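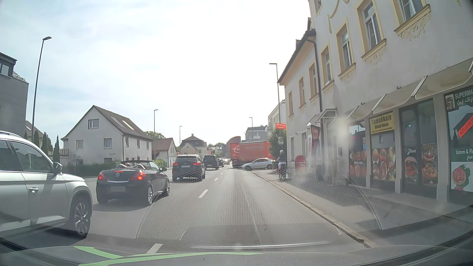
**Can the public ride in the automated car at the Silldale open day?**

Rides are open to anyone aged 16 or over who books a seat in advance, and a trained safety driver stays behind the wheel for the whole trip.

Voicu will open its Silldale test garage to visitors in January, from 10 a.m. to 4 p.m. The company develops the Wulach driving system, which handles steering, braking and lane choice on town streets.

Each ride follows a fixed loop through normal traffic and carries up to 3 passengers. There are 175 seats available. Visitors who do not ride can watch recorded drives in the garage and ask the engineers how the system deals with lines of cars, side roads and parked trucks.

The Wulach system has completed 2,483 test trips to date, 627 of them on the Silldale loop.

Entry is free. Ride bookings are taken at the Voicu front desk on Esine Road. Parking on site is limited to visitors with a disability permit.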